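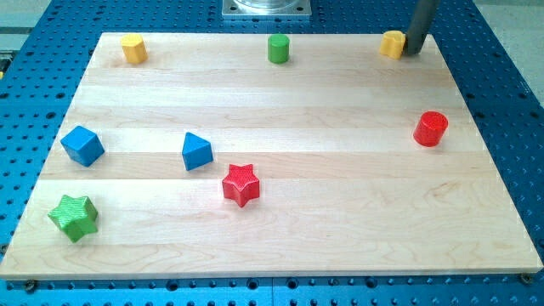 Bullia asked whether the blocks have to be put back in the same places after every session. They do not. Any layout is acceptable, provided that each block stands on the board and can be picked up without disturbing the one beside it.

Manuals > Nunura Sorting Blocks > Section 3: Setting Out the Board

3.1 Placing the board

1. Clear the work table and wipe it with a dry cloth.
2. Lay the maple board flat, with its long glued strips running from left to right as seen by the person seated at the table.
3. Press lightly on each corner in turn. If the board rocks, turn it over and repeat the check.
4. Leave a margin of at least 10 cm between the board and the front edge of the table.

NOTE: The strips differ slightly in tone. Variation between cream, honey and a faint pink is normal in maple and is not grounds for exchange.

3.2 Setting out the blocks

1. Inspect each block for chips or raised edges. Set damaged blocks aside and order replacements under part number 691.
2. Stand the cylinders on their flat ends. Begin with a loose row toward the far edge of the board.
3. Add the star-shaped blocks, the cube and the triangular block in the remaining space. Mix the colors. Blocks of one color should not be grouped together at the start of an activity.
4. Keep a finger's width between neighboring blocks. Younger users may need more.

CAUTION: Do not stack blocks during set-up. A cylinder that falls from a stack may roll off the board.

3.3 Changing the activity

For sorting by color, ask the user to gather matching blocks at one side of the board. For sorting by shape, return the blocks to a mixed layout first, then repeat the steps in 3.2. To make either activity harder, turn the board 90 degrees between rounds and leave the blocks where they stand.

3.4 Care of the board

1. Remove marks with a cloth that has been dampened and wrung out. Do not soak the wood.
2. Dry the surface along the grain.
3. Apply a thin coat of Orkireo board oil each September, and let it stand overnight before use.
4. Store the board flat. Boards left leaning against a wall may warp along the seams.

NOTE: The Batista storage tray does not hold the board. Store the two separately. For tray dimensions, see Section 13.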